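Ticket 504 – Keltetstead / planification
Objet : échecs de planification autour du réfrigérateur depuis la mise à jour du module de collision
Ouvert par : Ketsara Sriwong
Assigné à : Surachet Chuensuk
Priorité : haute
État : résolu, en attente de fusion
Composants : planificateur Krishnan, cuisine simulée Livmont

Ketsara Sriwong
Depuis le passage à la nouvelle version du module de collision, les tâches « réfrigérateur » de la cuisine Livmont échouent très souvent. Les autres meubles ne posent pas de problème. Sur la série lancée cette nuit, 223 épisodes se terminent avec le même message :

PLAN_ABORT : état initial en collision (main / bac_inferieur)

L'épisode s'arrête au moment où la main doit descendre vers le bac blanc. Le planificateur refuse de partir, la commande de vitesse reste à zéro et le délai de garde finit par couper. Je n'ai rien changé dans la description de la tâche. Même graine, même version de la scène, ancien module : le plan est trouvé.

Pour reproduire :
1. Charger la cuisine Livmont, configuration par défaut.
2. Lancer la tâche bac_inferieur avec la graine 15.
3. Attendre que la main arrive au-dessus du bord arrière du bac.
4. Demander un plan vers la pose de dépose.

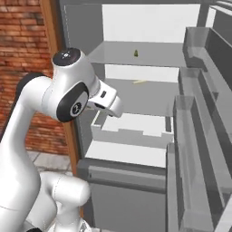

Le rapport de contact donne une distance négative entre la main et le bac alors que le moteur physique, au même pas de temps, ne déclare aucun contact. Les deux ne travaillent donc pas sur la même géométrie. J'ai joint le journal complet et l'export des distances par paire de corps.

Surachet Chuensuk
Reproduit chez moi du premier coup. Je regarde d'abord la marge de sécurité, elle a changé de valeur par défaut dans la nouvelle version.

Surachet Chuensuk
Marge ramenée à zéro : même message. La distance signalée diminue bien de la valeur de la marge mais reste négative. Ce n'est pas la cause principale. Je remets la valeur par défaut pour la suite des essais, merci de faire pareil de votre côté pour qu'on compare la même chose.

Kanokwan Srithong
Est-ce que quelqu'un a regardé comment le bac est converti ? Le bord avant est en gradins, plus bas au milieu que sur les côtés. L'ancien module gardait le maillage découpé en morceaux convexes. Si le nouveau prend une seule enveloppe convexe, le creux est rempli et l'intérieur du bac devient un bloc plein. Toute pose dans le bac est alors en collision, et avec la marge, les poses juste au-dessus aussi.

Surachet Chuensuk
C'est bien ça. Sortie de l'outil d'inspection :

bac_inferieur : 1 forme (enveloppe convexe)
source : maillage visuel
decomposition : ignoree (cle inconnue « convex_parts »)

La clé a été renommée dans le nouveau module et l'ancienne est ignorée avec un simple avertissement au chargement. L'avertissement est noyé parmi les autres. Il reste à expliquer les distances négatives avec marge nulle : le repère de l'enveloppe est décalé vers le haut, le décalage du maillage visuel est appliqué deux fois.

Correctif proposé :
- accepter l'ancienne clé et la traduire vers la nouvelle ;
- arrêter le chargement si une clé de collision est inconnue ;
- n'appliquer le décalage du maillage qu'une seule fois.

Branche disponible, à tester.

Ketsara Sriwong
Testé avec la branche. La graine 15 passe, le plan est trouvé et la main descend dans le bac. J'ai relancé la série complète. Les échecs sur le bac ont disparu, mais il reste un deuxième groupe que je n'avais pas séparé du premier parce que le message commence de la même façon :

PLAN_ABORT : état initial en collision (doigt_gauche / poignee)

Il concerne la tâche d'ouverture, une fois la pince refermée sur la poignée. Graine 30 pour reproduire.
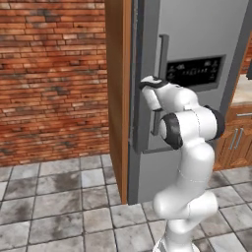 À ce stade, le contact entre les doigts et la poignée est voulu. La liste des paires autorisées devrait le couvrir, et elle le couvrait avant. Je l'ai affichée juste avant l'appel au planificateur : la paire y figure.

Surachet Chuensuk
La paire figure dans la liste de la tâche. Pouvez-vous afficher celle que le planificateur reçoit vraiment ? Il y a une copie entre les deux.

Ketsara Sriwong
Fait. Côté planificateur, la liste est vide.

Solveig Rønning
Je connais celui-là, nous l'avons eu sur Alteo. Avec le nouveau module, recharger la géométrie d'un corps lui donne un nouvel identifiant interne. Les paires autorisées sont stockées par identifiant et non par nom. La tâche d'ouverture recharge la porte au début de l'épisode pour tirer l'angle initial, et les paires enregistrées avant ce rechargement pointent vers des corps qui n'existent plus. Elles sont alors supprimées à la copie, sans message.

Contournement : enregistrer les paires après le rechargement. Solution propre : stocker les noms et résoudre les identifiants au moment de l'appel. Sur Alteo nous avons fait la seconde et le surcoût n'est pas mesurable pour nous.

Surachet Chuensuk
Merci. Je pars sur la résolution par nom. J'ajoute une erreur si un nom ne correspond à aucun corps. Branche mise à jour.

Kanokwan Srithong
Relu. Deux remarques :
- La résolution se fait à chaque appel, y compris pendant la replanification en cours de trajectoire. Il vaut mieux la garder en cache et l'invalider au rechargement.
- Le test unitaire ne couvre que le doigt gauche. Ajouter le droit.

Surachet Chuensuk
Les deux points sont corrigés. J'ai aussi ajouté un test qui recharge la porte entre l'enregistrement des paires et la demande de plan. Il échoue sur la branche principale et passe sur la branche du correctif.

Ketsara Sriwong
Série complète relancée, mêmes graines, marge par défaut. Plus aucun PLAN_ABORT sur le bac ni sur la poignée. Il reste quelques dépassements de délai dans la tâche d'ouverture, présents aussi avec l'ancien module. Je les traite dans un autre ticket. Le temps de chargement de la scène augmente avec la décomposition, jusqu'à 30 secondes sur ma machine quand le cache est vide. Au deuxième lancement, plus de différence.

Rosângela Coutinho
D'accord pour fusionner. Avant cela, merci de mettre à jour la page de migration avec l'ancienne et la nouvelle clé, et de préciser que les fichiers de scène existants continuent à se charger. Les journaux de la série en échec sont à conserver jusqu'à la prochaine version.

Surachet Chuensuk
Page de migration mise à jour le 8 novembre 2024. Demande de fusion ouverte, relecture attribuée à Kanokwan.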